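In praise of the paper map

9 Apr 2025

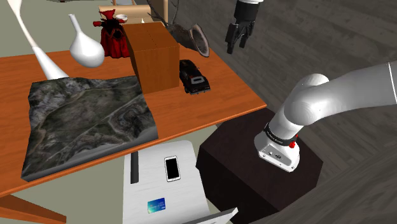
Terrain model and a pair of white vases. I could stare at a slab of land like this one all afternoon.

I got lost outside Flaltlow last July, and I'm still a little smug about it. My phone had given up somewhere past the second cattle grid (no bars, then no battery, then no me on any map at all) and what got me back to the car was a folded sheet I'd bought at the gas station mostly because I liked the colors. It cost 4 dollars. I've spent more than that on a bad coffee in Rumora and got a lot less out of it.

So I want to make a case for maps you can spill things on. I don't hate the phone kind! I use it every day, I let it tell me which lane to be in, and I would never find a dentist without it. But it shows you the road and hardly anything on either side. You ride along inside your little blue dot and you get there, and if somebody asks what was between here and there you have no idea.

A big sheet spread over the kitchen table works on you differently. You look for one thing and your eye slides off to a lake you never heard of. I found Bråten that way, by looking for somewhere else entirely. It's a handful of houses and a church and a hill with a good flat rock on top, and I've been back every summer for the rock.

Then there's height, and here I'll get a bit worked up. A hill on a phone is a slightly different green. On a decent paper map the lines bunch together and you can feel it in your legs before you've put your boots on. It took me years to read those lines properly. I once planned an easy stroll up Druda, all 2,000 feet of it, on the grounds that it was only a thumb's width across the page – and I paid for that thumb for days. I haven't made the mistake again.

People tell me paper goes out of date. Sure it does. My favorite one is 25 years old and shows a ferry that quit running and a campground that's houses now. I like that too. I've got pencil notes all over it, including one that just says "geese" with an arrow, and I remember exactly which geese.

What bugs me is how hard the things are getting to buy. The rack at that gas station has phone chargers on it now, and the bookstore in Rumora keeps its maps on a bottom shelf behind the calendars. I asked if they'd be ordering more and got a shrug. If you see one for a place you like, pick it up, even if you're not going this year. Mine are in a drawer that no longer shuts, and I need to do something about the Druda one, which has split down the middle fold right where the parking lot is.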